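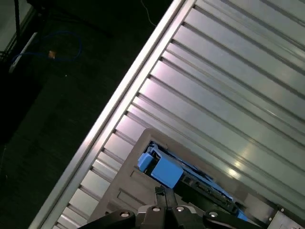

Bilton Ribbed Aluminium Bench Plate

A grooved plate for workshops and labs that need to fix things down, move them and fix them down again. The top is a run of long parallel ribs and channels with a raised rail along the side. Trays, brackets and small housings can sit straight on the ribs or be held with clamps in the channels.

The Bilton is sold by Stadoncombe as a single plate or as a pair. The pair comes with joining bars and the bolts for them.

Specification

Product code: 1778
Width: 552 mm
Material: aluminium, clear anodised
Plates in a pair: 2
Price per plate: £59, excluding VAT
Finish: satin on the ribs, bright on the rail

What is in the box

One plate, four rubber feet, one hex key and a bag of sliding nuts. Clamps are sold separately. The Mikura clamp set fits all channels. Older Potgieter clamps fit too, but the short bolt has to be swapped for the longer one, which we can send on request.

Fitting

Put the plate on a flat bench and check it with a level before you tighten anything. Screw the feet in by hand first, then finish with the key. If you would rather bolt the plate to the bench, leave the feet off and use the holes at each end.

Sliding nuts go in from the open end of the channel. Put in more than you think you need, as you will have to take off whatever is in the way to add another one later.

Keep cables on the far side of the rail where you can. They are easy to trap under a tray if they run across the ribs.

Cleaning

Wipe along the ribs with a damp cloth and a little washing-up liquid. A stiff nylon brush gets dust out of the channels. Do not use wire wool or oven cleaner, both of which will mark the finish.

The metal is reflective and picks up colour from lamps and from whatever is nearby. If glare is a problem, move the lamp to the side or ask for the matt version, code 1778M, made to order.

Delivery

Single plates go out by parcel carrier. Pairs are sent on a small pallet and need someone to sign for them. We do not send out made-to-order plates in the second half of December.

Returns are accepted if the plate has not been drilled or cut. Please keep the end caps on, as the corners are easily knocked in transit.

Questions about fitting go to Nizar Harb in the workshop. For trade accounts and orders of several plates, ask for Bheki Makhubela.

Page last updated 2019-07-16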